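Progress report to the Lusance fund
Project: Mulura, two-arm robot for picking up objects from home floors
Reporting period closed on 25th April

Summary

In this period we completed 3,428 pick attempts out of the 3,756 that were planned. The difference comes from one fault, which stopped all work with the left arm while we searched for the cause. Nobody was hurt and no part of the robot was lost. We describe the fault first, because we think the fund should hear of it in detail.

What went wrong

In February the left gripper began to close without a command. It happened 26 times before we understood that these were not errors of the operator. In most cases the fingers closed on air or on the object that was already between them. In one case a person was taking an object from the fingers by hand when they closed. The person pulled back in time, and we stopped the robot the same hour.

At first we suspected the control software, and this cost us many days. We replayed 646 recorded attempts and compared the commands with the motion of the fingers. The commands were correct in all of them. After this we opened the wrist and found that the connector of the gripper cable had become loose. When the arm turned far outward, the cable was pulled, the signal was interrupted for a moment, and the gripper controller started again. On each start it runs a closing movement to find its zero position — nobody in our team had considered this as a danger.

What we changed

Both connectors are replaced with a locking type, which we bought from Jalali. The closing movement at start is now disabled until the operator confirms it. Hands stay away from the fingers unless the arm power is off, and this rule is written on the first page of our Gamudel operating manual.

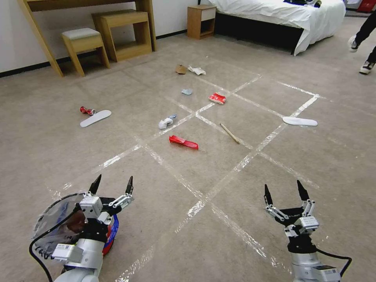 Floor work has started again with both arms. We returned to the bedroom layout, where the carpet is divided into squares with transparent tape, and we kept the same kind of litter as before the fault. Flat things such as the shoe insoles and the piece of cardboard are still harder for us than the crushed can, and the approach angle for them is not yet good.

Next period

We will make up the missing attempts first and then continue with the flat objects. We ask for no additional money for the repair. We ask only to move the delivery of the second data report by one month.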